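okay I just got off a two-hour call with the organizing team at Tijani and I have to tell somebody, so you're getting a thread

they won back pay for garment workers!! 605 people at the Zuvent plant, most of them sewing school uniforms and gym clothes, who had been charged recruitment fees before they ever sat down at a machine

some of them were still paying off those fees two years in. the debt came straight out of wages, so a full month could end with almost nothing in hand
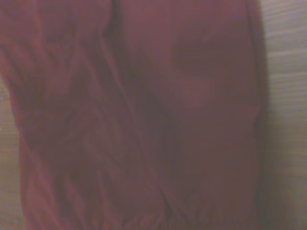 Maroon cloth, creases and all.

Ngozi Wike started this with a notebook. She went dorm to dorm after the late shift and wrote down what each person had paid and who they'd paid it to. 30 names in the first week, and by May she needed a second notebook (I love her so much)

then Kurniawati Entili took those pages to the brands. Pralalton answered first and agreed to cover its share. Maken took longer, and there were some very tense emails, but they signed too!

what's in the deal: fees repaid in full, passports handed back, and a hotline run by people the workers picked themselves. Ihor Zinchenko is training the hotline crew right now and says they ask better questions than he does

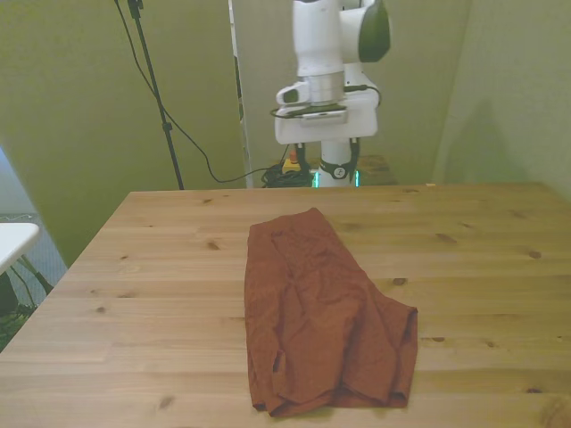

The repayment schedule is the part I keep rereading. First installment goes out with the next paycheck, the rest over four months, and people who already went home get paid too. I used to look at something like that rust-brown piece lying on the table and think about the price, maybe the fabric. Now I wonder what the person at the machine had to pay to get the job.

if you buy uniforms for a school or a team, ask your supplier one thing: who pays the recruitment fees? Joon-young Hwang wrote a short letter you can copy, reply and I'll send it over

Ebuka Afolabi is doing a Q&A with two of the workers tonight at 7, bring questions. I'll be there with way too many of mine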